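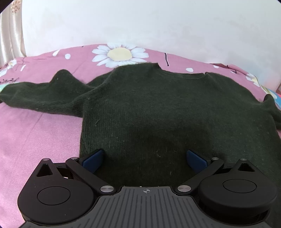 **Kursunterlagen Textilpflege im Haushalt — Einheit 4: Strick falten und lagern**
Stand: 25. September 2025
Kursleitung: Aurelio Barroso

Strick gehört gelegt! Wer einmal einen Pullover nach einem Winter auf dem Drahtbügel gesehen hat, mit diesen kleinen Hörnern auf den Schultern, der weiß, warum wir dem Thema einen ganzen Abend geben. Maschen geben unter Gewicht nach, und ein Pullover wiegt mehr, als man denkt. Mein schwerster, ein Zopfmuster aus Kelemen, bringt 307 Gramm mehr auf die Waage als der leichteste im selben Schrank.

## 1. Die Unterlage

Ein Bett ist wunderbar dafür, besser als jeder Tisch, den ich bisher ausprobiert habe. Der Stoff rutscht nicht weg, und man kann beide Ärmel ganz ausbreiten. Tagesdecke vorher glatt ziehen, denn Falten darunter drücken sich beim Legen durch.

## 2. Auslegen

- Vorderseite nach oben, Halsausschnitt von euch weg.
- Ärmel zur Seite führen, nicht ziehen.
- Am Armansatz wirft sich gern eine Falte auf. Mit der flachen Hand von der Mitte nach außen streichen, bis sie weg ist.
- Bündchen zusammenschieben, falls sie ausgeleiert wirken.

Jetzt ist auch der Moment für die Fusseln. Auf dunklem Grün, Marine oder Schwarz sieht man jedes helle Stäubchen, auf Beige fast gar nichts (da sind sie trotzdem). Kleiderbürste oder Fusselrolle, immer in Richtung der Rippen. Mit dem Rasierer nur an echte Knötchen gehen — lose Fusseln brauchen keine Klinge.

## 3. Die drei Faltungen

**Klassisch.** Pullover umdrehen, Rückseite nach oben. Eine Seite bis zur Rückenmitte einschlagen, den Ärmel parallel zur Kante nach unten legen, andere Seite genauso. Dann von unten auf halbe Höhe und noch einmal. Das Ergebnis ist ein Rechteck mit dem Kragen obenauf, sehr schön für offene Regale.

**Stehend.** Wie oben, aber zum Schluss in Dritteln. Das Päckchen muss allein auf der Kante stehen. Kippt es, war die letzte Lage zu locker. Bei flauschigem Garn klappt das erstaunlich gut, glatte Baumwolle ist zickiger.

**Gerollt.** Für Koffer und tiefe Schubladen. Ärmel über dem Rücken kreuzen, vom Saum zum Kragen rollen. Für dicke Rollkragen würde ich es lassen, die werden zur Wurst.

## 4. Stapeln und lagern

Höchstens sieben Teile übereinander, schwere nach unten. Bei einer Schublade von 40 cm Tiefe passen zwei Reihen stehender Päckchen hintereinander. Nur saubere, vollständig trockene Sachen einräumen! Motten mögen getragene Wolle viel lieber als gewaschene. Zedernholz alle paar Monate leicht anschleifen, sonst riecht es nur noch nach Schrank.

Im Januar lohnt es sich, alle Stapel einmal umzudrehen und die unteren Pullover neu zu legen, am besten mit leicht versetzter Knickkante.

## Übung bis zum nächsten Mal

Nehmt drei Strickteile von zu Hause, möglichst verschieden dick, und faltet jedes auf alle drei Arten. Schreibt auf, welche Faltung bei welchem Garn gehalten hat. Wer mag, bringt ein schwieriges Stück mit — Fledermausärmel, Kapuze, asymmetrischer Saum, ich freue mich auf alles!

Material: Kleiderbürste, Maßband, Notizheft. Skript S. 166 zu Einlaufen und Filzen bitte vorher lesen.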